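3.2 Wound closure and follow-up in regional patients

Patients were drawn from the surgical register kept at Dotcombe, which takes referrals from the Esitside catchment and from smaller centres further inland. Of the 1,525 adults listed for an elective abdominal procedure during the study period, 356 lived more than two hours by road from the hospital and were eligible for the travel analysis. A further 54 were excluded at this stage, most of them having moved out of the catchment before the first review.

Closure method was recorded by the operating team on the standard theatre form. The form distinguishes continuous from interrupted suturing but does not record suture spacing, and no attempt was made to recover this from free-text notes. Where the form was blank the case was kept in the travel analysis and left out of the comparison by closure method.

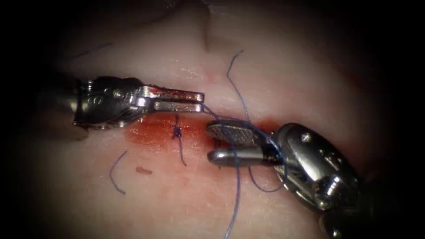
Figure 2. Incision line in tissue between two instruments, with blood staining along its central part.

Follow-up was arranged either in person or through the Plulta telephone service, according to patient preference. Travel time was calculated from the home postcode to the clinic at which the review was booked. Patients who changed from one form of review to the other were analysed according to their first booking - a decision made before the data were opened. Some 11 patients had no usable postcode and were assigned the median travel time for their referral centre.

The questionnaire covered cost of travel, time away from work and the need for an accompanying adult. It was adapted from an instrument used in an earlier study in Kurtuluş, with the items on public transport reworded for an area where few patients have access to a bus. Responses were entered twice and discrepancies were checked against the paper copy.

Missed reviews were counted separately from cancelled ones. The register labels both as "not attended", and the two were told apart using the clinic's booking log.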